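Home | Reviews | Questions | Contact

Can a machine do my chores yet?
7/5/21, by the Trolbridge Tinkerer
Filed under: Gadgets & Home Help

Can I buy a robot that does the washing up?
Not one I'd let near my plates! A dishwasher is still your best bet, and you'll have to load it yourself. I tried a small Kragh arm in April (£429, plus a weekend of swearing) and it did learn to move a mug from the sink to the rack. One mug took it 5 minutes.

So why are they fine in factories?
Everything there sits in the same spot every time. Trays go in holders, holders are bolted down, and the arm only has to go back to where it went before. My kitchen isn't like that, and I bet yours isn't either.
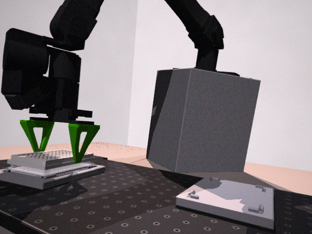

Lab work falls somewhere in between. Shifting a plate full of tiny wells from one stand to another is dull, fiddly stuff, and people get tired and knock things. Plameck reckon their set-up can do 300 moves without a break, and I can believe it, as long as someone has put all the stands in the right place first.

What about folding clothes?
Slow going. I watched a demo at Fevport where a towel took 60 seconds, which is all right, but then somebody handed it a fitted sheet (oh dear).

Should I wait or buy something now?
If you want your floors hoovered, buy now. For ironing, beds and packed lunches I'd hang on to your money for a good while yet.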